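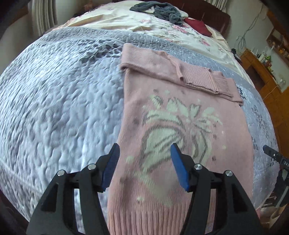 1/ Jumper season is nearly done at our place, so Wednesday evening was for the big fold. Everything gets tipped out and does its time on the quilted coverlet before it's allowed back in the cupboard. The pink one with the great big flower on the front went first, as it always does, being my favourite and also the one that takes up the most room!

2/ Evangelia Konstantinidis taught me to do it lying flat on the bed -- smooth the body out, sleeves in, then bring the top down over the lot. I used to do mine standing up against my chest, with the neck pinned under my chin, and they came out like pillows.

3/ Don't press hard on a chunky rib hem, by the way. Let it sit how it wants to and fold around it.

4/ A few of you asked where they go after. There's a Morkberg box under the bed, 19 cm high, and it'll take up to 25 woollies if you're firm with it (I'm not, I like to get my hand in and have a rummage in July when the cold comes back).

5/ Rainer Frerichs asked about moths. Cedar balls, old ones, and I give them a bit of a sand each October so they smell again -- lovely job to do on the back step with a cuppa.

6/ Cardigans tomorrow, if I can find all the buttons. There's one green one I've been looking for since Easter.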